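Speaker notes – "Eating Together: What the Shared Table Does for a Workplace"
Nawal Younis, Dullholm, 9 June 2020

Slide 1. Greet the people, thank Rūta Kuusk for the invitation. Say my name slowly. Ask who ate lunch alone yesterday, wait for hands.

Slide 2. My first job, in the Gulari office. We were 70 persons and one small kitchen. Everybody ate at the desk, and I knew the names of maybe my own row. Then Tõnu Sepp put a long table in the corridor. He did not ask permission. (Pause here, people usually laugh.)

Slide 3. What changed. People from different teams began to talk about small things – children, buses, a broken tooth. Later they asked each other for help more easily. I must be careful: this is my observation, I did not measure it.

Slide 4. Setting the table. Keep this short, let them look.
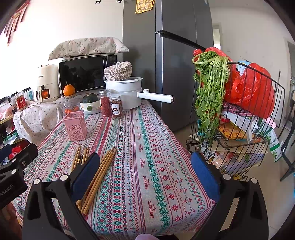
Chopsticks and a patterned tablecloth.

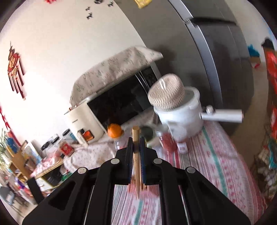

Slide 5. The difficult part. Not everyone wants to eat with others. Ülle Jõgi told me she needs the quiet half hour, and she is right. So the invitation must stay open, and to refuse it must cost nothing. Do not put it in the calendar as a meeting!

Slide 6. Money. In Villalobos they spent 3622 on the shared lunch in the first year and 3796 in the second. Say that this was soup and bread, and that the guests were not counted separately.

Slide 7. How to begin. Choose two days in a week. Same hour, same place. The manager comes also, but sits in the middle and does not make a speech.

If there is time: the story of Rostislav and the burned rice. If not, go directly to questions. Water is on the left side of the stage.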